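Subject: Re: Border permits and the new contract with Flisteo

Dear all,

I read the message about the permit office with much interest, and I want to answer it point by point, but I needed some days to read the documents first. I have now read the contract and the parts of the Rondonuwu agreement which concern the local border traffic. Please excuse my English where it is not so good. I quote the earlier message in full, for the people who joined the list after it.
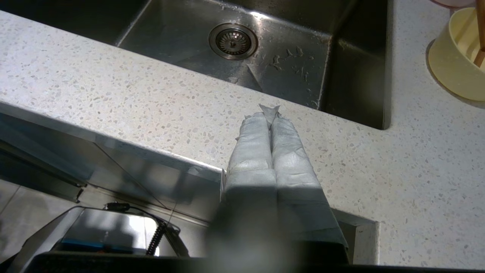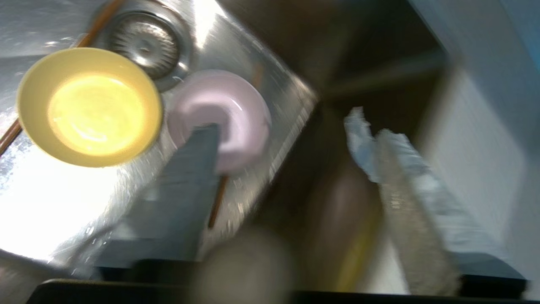
A subscriber in Flemholm wrote on 4 April 2013:

I don't see why everyone is so upset. The ministry is closing one permit office in Ullitz that was open four mornings a week and always had a line out the door. Flisteo will take the applications instead, online and at a desk in Flemholm. The decision is still made by a public official. Flisteo only collects the papers and the fingerprints. Plenty of governments do this with visas and nothing terrible happens. If you live on the other side you will have your permit sooner and you won't lose a day's pay standing in the rain. I would also remind people that the Rondonuwu agreement says nothing at all about where the office must be. It says the permit must be "reasonably accessible," and a website is more accessible than a building. Can somebody explain to me what the actual harm is?

End of the quoted message. My answer follows.

First, I agree with a part of it. The office in Ullitz was not a good office. I have waited there myself, and one December I was sent home two times because of a missing stamp which was later found to be not necessary. I have no wish to defend it as it was.

It is also correct that the agreement does not name a town. I looked for it and it is not there. But the sentence about access is longer than the part which was quoted. It speaks of access "for residents of both border zones, without undue cost." The word cost is important for this discussion. The old permit was free for persons who work across the border. Under the contract, Flisteo may ask for a service fee, and the amount is fixed in an annex. The annex was not published together with the contract. I have asked the ministry for it in writing and I have received an automatic reply.

Then there is the question of who decides. It is said that the decision stays with a public official, and this is true on paper. But page 31 of the contract (it has 144 pages, with the attachments) gives to the company the right to return an application as "incomplete." A returned application is not a refusal. You can appeal against a refusal, and there is a term of 90 days for it. Against a return you can do nothing, you can only begin again and perhaps pay again. So a person may never reach the official at all, and in the statistics it will look as if this person was never refused. I think this is the harm which was asked for in the message, or at least a big piece of it.

I do not say that the company will do this with bad intention. I know nothing bad of Flisteo. I only say that when a firm is paid per file, the people who write the contract should think about what happens with a difficult file.

Third, the distance. From the villages behind Ullitz to Flemholm there is one bus in the morning and one back in the evening. For the fingerprints one must come in person, the website does not change this. Some 400 people hold the work permit at the moment, if the figure in the ministry's own press release is right, and many of them would need to take a free day for the renewal. In the old office it was a morning.

There is one more thing, and for me it is the most serious one. The agreement was voted by both parliaments. Our foreign affairs commission discussed it for a long time, with public hearings, and the opposition obtained several changes. The contract was signed by the ministry alone. When the deputies asked about it, the answer was that it is a technical matter and does not change our obligations to the neighbor country. Maybe. But did anyone ask the neighbor country? I could not find a note from their side, neither agreeing nor protesting. There is a joint commission foreseen in the agreement, exactly for questions of this type, and as far as I can see it was not called together. If somebody on this list knows more about that, I would be thankful to hear it.

What I would propose is quite modest:

Ask that the annex with the fees is published before the office in Ullitz closes.

Ask that a returned application is treated as a refusal for the purpose of appeal. It would need only one sentence.

Ask for a date for the joint commission.

I have made a draft of a letter to the members of the foreign affairs commission with these points. It is a little more than one page. I did not put in it the matter of the opening hours, although several of you wrote to me about it, because I think the deputies will read a short letter and will not read a long one. Whoever wants to see the draft can write to me off the list. Corrections of the language are also very welcome, and also corrections of the law, I am not a lawyer.

To the writer in Flemholm I want to say that I was glad about the message, even if my answer is mostly a disagreement. On this list we were for some weeks all of one opinion, and then one does not read the documents so carefully. I also did not read them before.

One small question at the end. Does the existing permit stay valid until its printed date after the change, or must it be exchanged? The press release says "valid" and the website of the ministry says "to be converted." Mine is printed until December.

With kind regards from Ullitz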